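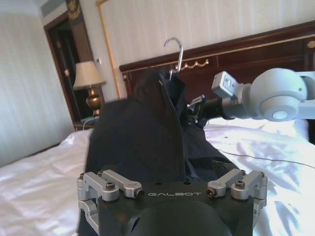 List: Niltcombe Household Swap
Subject: Re: Dark jackets, hangers and what to do before they go in the cupboard

Morning all,

I have left the whole of the earlier message in because the digest chopped it off at the second paragraph and a few people asked what we were on about. My answers are under each bit.

> I have taken over the coats for the Niltcombe winter rail and I am behind with them already. There are two bags in the back bedroom that I haven't opened. Most of what I have done so far is dark jackets, black or navy, and they all look dreadful when they come out of the bag. Do you iron them or just hang them and hope?

Hang them first. I don't iron any outdoor jacket until it has been on a hanger overnight, and after that most of them don't need it. If you can put the rail near a bathroom while somebody has a shower, so much the better. The ones that still have a hard crease across the back in the morning get a cool iron through a tea towel, inside out, with the zip open. Read the label first. Anything padded or with a shiny finish I leave alone altogether and let the new owner wear the creases out.

> Where do you sort yours? I have been using the kitchen table but it is too small and I keep having to stop for meals.

On the bed, and I make it up in white sheets before I start. A black jacket shows up properly on white. You can see the fluff, the missing button, the bit of lining coming down at the hem. On our old navy cover I missed a split seam on a Pekow anorak and it went out on the rail like that, and came back. It also means that a dark sock or a glove that drops out of a pocket gets noticed.

Do it in daylight if you can. Our bedroom is good from breakfast until 11 and then the sun goes round. Black and navy are very hard to tell apart under the ceiling light, and people who ask for one don't want the other.

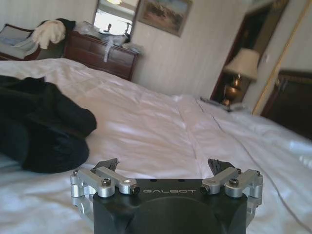 Black on the left, on the white sheets, still in a heap.

> What order do you go in? I start with one and then find I have got four on the go.

One at a time out of the bag, and the rest stay in the bag on the floor. For each one I go:

Pockets, all of them, including the inside one and any small one on the sleeve.
Lay it out flat on its back and look at the front, then turn it over.
Zip up and down once, poppers done and undone.
Lint roller, collar first, then shoulders, then the rest.
Size label written out and pinned to the left cuff.
Hanger, then rail.

It takes me 7 minutes a jacket if there is nothing wrong with it. If there is something wrong, it goes in the mending box with a note and I don't stop to fix it there and then. I used to, and that is how you end up with four on the go.

> The hangers are driving me mad. We have a carrier bag full of the thin wire ones from the cleaners and everything slides off.

Wire ones are all right for shirts. For a coat they are too narrow and you get a point sticking up in each shoulder after a week or so. I asked on the Thursday list whether anyone had wider ones going spare and was given 25 by a shop that was closing, so it is worth asking again. If you have to use wire, put two together and wind a strip of old towelling round the shoulders. It looks rough but nobody sees it under a jacket.

The other thing with putting a jacket on a hanger is to do it with the hook up through the neck and the collar turned up, then settle one shoulder, then the other, and only then fold the collar down. If you shove the hanger up from the hem, which I see people do, you drag the lining with it. Do up the top fastening before you let go. Then hold it up by the hook and give it a shake, and pull each sleeve down straight. Heavy ones I take hold of by the shoulder seam as well, so the weight isn't all on the neck.

> Is there any point folding them for the boxes, or do they have to be hung until they go out?

If they are going out inside a fortnight, hang them. If it is August and they are for the winter, fold them, there isn't the rail space. Lay it face down, sleeves across the back, sides in to the width of the box, then bring the bottom up once. Heavy coats at the bottom of the box, thin jackets on top. We had almost 100 last year and they went into the Naylor crates with the lids on, the ones with handles. Please don't use the vacuum bags. The padded jackets never came back to their proper shape and two had to go for rags.

Black ones on their own in a crate if you have enough to fill it. Light coats pick up the dye and fluff from them over a few months, cream ones worst of all.

> What about marks on black? I can never tell if it is a stain or just dust.

Brush it dry first. If it goes, it was dust. If it doesn't, a damp cloth, white so you can see what comes off, dabbed and not rubbed. Deodorant and toothpaste marks usually lift with that. Candle wax I have never had any luck with. A worn patch that has gone grey at the cuff or the elbow won't improve, so write it on the label and let people decide.

> Last thing, the pick-up. Is it still by the Jetport road?

Yes, the Jetport side, by the lay-by with the bottle bank. The other end is shut for resurfacing. Please have yours on the rail or in crates by then and not in bin bags, the driver has asked again. Bin bags look like rubbish and one lot was nearly taken as rubbish.

If anybody has a spare rail, the sort with wheels that lock, I could do with borrowing one. Ours leans. I can also take safety pins, card for the size labels and any lint roller refills, the wide sort. I have plenty of shoe boxes, please don't send more of those.

I will be doing the second half of my lot on Thursday if anyone wants to bring a bag over and use the other side of the bed.

Regards,
Mending and Coats, Niltcombe

--
To leave this list, reply with LEAVE in the subject line. Please trim quoted messages where you can.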